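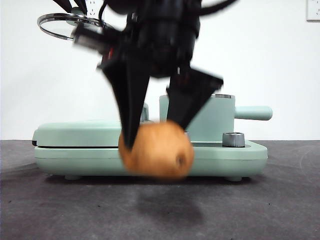
I've been teaching people to cook in a converted dairy in Stoltberg for 11 years now, and I still get nervous before every first lesson! Hatik Kitchen School is small (one long room, one very loud extractor fan) and the cooking is the sort you'd do on a weeknight when you're tired. A round brown potato and a mint-green countertop gadget will get you further than most people think, and our beginners' course starts from more or less that point. We do soups, flatbreads, pickles, a decent roast, and a whole evening on rice, which is always the one that fills up first.

I grew up over my aunt's café, the Dursun, where I peeled things after school and got told off for wasting the peel. When it closed I took the big pans and the recipe books, and I'm still cooking out of both. The books are a mess of three languages and gravy stains, so please don't ask to borrow them. 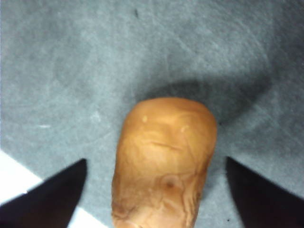
*Page last changed: Tuesday, February 25, 2025*

Classes run on weekday evenings with 9 places in each, and you eat what you make at the end. Bring an apron and a tub for leftovers. We've got knives, but you're welcome to bring your own if you're fond of it.

Most of our veg comes from Jurkach, the farm up the valley road, and we buy whatever they've got too much of. Last autumn that was beetroot, and we all had pink hands for weeks. If you've got an allergy, tell me when you book and I'll swap things round, it's really no bother.

The bread course comes back in April, on the new oven (I'm very excited about the new oven). Parking is in the yard behind the building, and the bus stops 200 metres away, just past the chapel.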